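Drastby Bench Arm - Tabletop Kit for Sorting and Tidying

Bench Arm Kit, complete with Pruvavton planning software
Availability: ships from our Mottram workshop
Page updated September 26, 2026

People call us nearly every week with the same question, and it is a good one: can I buy a machine yet that will clear the kitchen table, put the toys away and maybe fold a towel or two while it's at it? We would dearly love to sell you that machine. What we have is a very good bench arm that can learn small pieces of those chores, and we'd like you to know what you're getting before you spend your money.

The Bench Arm Kit is meant for schools, small shops and curious people with a sturdy table. You teach it a job by guiding it through the motions, and then you let it try. We suggest starting with pushing and grouping, the kind of thing a toddler does with a box of blocks - gather the red ones over here, slide the star next to the cube, leave the rest alone. It sounds like play, and it is a fair stand-in for wiping crumbs into a pile or nudging parts into line on a packing bench.

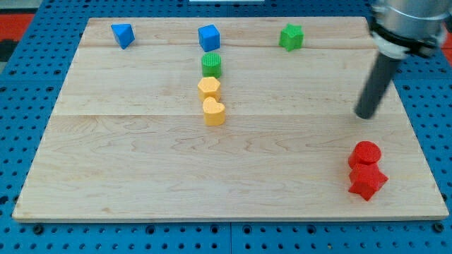
Our own tests went like this. In June we ran 533 short pushing jobs with the kit just as we ship it, and the arm finished around 400 of them without help. We were pleased with that, and we also know that a person would have finished the lot before lunch and swept the floor besides. Round pieces roll off where they like. Pieces that touch tend to travel together whether you want them to or not. On a shop floor, with the same parts coming in the same way all day, those troubles shrink a good deal. In a family home they grow, and we would not leave the arm to tidy a playroom on its own.

What comes in the box
Bench arm with power supply
Straight pushing tool
2 mounting clamps
Pruvavton software, with 100 practice jobs to load and change as you please
Printed setup guide

Please note that the table and practice blocks are not included. If you'd like to pick things up as well as push them, the Coson gripper fits the same mount and is sold separately.

Still not sure whether your chore is a good fit? Write and tell us about it - the longer the letter the better, as far as we're concerned - and we'll tell you plainly if a broom would serve you better.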